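Section 4. Setting up your Koller water flosser stand

OK, you've got the box open and the little bags of screws are all over the counter. Mine were too! I've set up three of these now (mine, my mom's, and the one at the cabin), so I'll walk you through it the way I do it.

1. Wash the tank in warm soapy water and rinse it twice. The first fill always tastes like plastic to me, so I run a whole tank straight into the sink.

2. Slide the tank onto the base until it clicks. If you bought the big Gurneo tank, it holds 600 ml and sits a bit higher, so check that it clears your cabinet.

3. Push the hose into the port on the left. It's stiff. Twist a little as you push.

Note: the Sedia hose from the older kit fits too, but it's shorter and you'll be hunched over the sink.

4. Plug in and charge for 24 hours before the first use. I know, I know. Go do something else!

5. Start on the lowest setting with the tip already in your mouth and your lips mostly closed. I skipped this once and had to wipe down the mirror, the wall and the dog.

Caution: don't use water hotter than you'd wash your face with, and no mouthwash in the tank unless it's thinned way down. 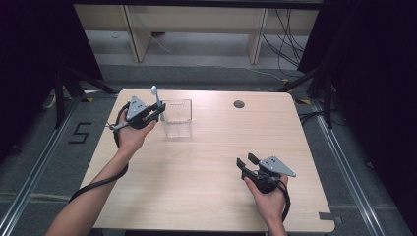

Do I floss before or after brushing?
I do it before, then brush right after, and my gums have been happy with that order. Pick one and stick with it for a couple of weeks.

6. When you're done, empty the tank and leave the lid off overnight. Spare tips are part 448 in the back pages, and they come two to a pack.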